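How Do You Teach a Robot to Pick Up a Snack?

Picking up a snack is easy. You have been doing it since you were a baby, usually when it belonged to someone else. For a robot, though, it is a serious problem, and the Robot Club at Nuldale School has spent all of December on it.

The club has 15 members and meets after school. Their coach, Ms. Byun, began by asking everyone to write down exactly how to pick up a cookie. Eun-ji wrote, "Grab it." Ms. Byun asked how hard. Eun-ji wrote, "Not too hard." Ms. Byun asked how hard that was. This went on for a while.

A robot has no idea what "not too hard" means. It needs to be shown, again and again. So the club uses a gripper that a person holds by hand. It has two fingers and a camera. You steer it toward a snack, squeeze, lift, and put the snack down somewhere else. The camera records the whole trip, and later a computer studies the recordings to look for patterns.

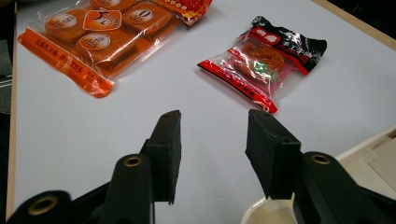
Two black fingers, and packaged snacks to practice on. Shiny wrappers are harder than they look!

Why are wrappers tricky? Plastic wrinkles and slides, and it catches the light, so a bright spot can look like part of the snack. A wrapper also changes shape when you squeeze it. A wooden block never does that. Blocks are very polite.

Sang-wook did 80 practice pickups, and he dropped the snack on 17 of them. He wanted to erase those. Ms. Byun kept them in a separate folder, so the club could watch them and work out what went wrong. Most of the time he had closed the fingers too soon. The cakes inside have not been asked for their opinion.

Try it at home

You need 2 wooden spoons and a snack that is still in its wrapper. Hold one spoon in each hand and move the snack from one plate to another. Now close one eye and do it again. Was it harder? Your robot only has one eye too, so be nice to it.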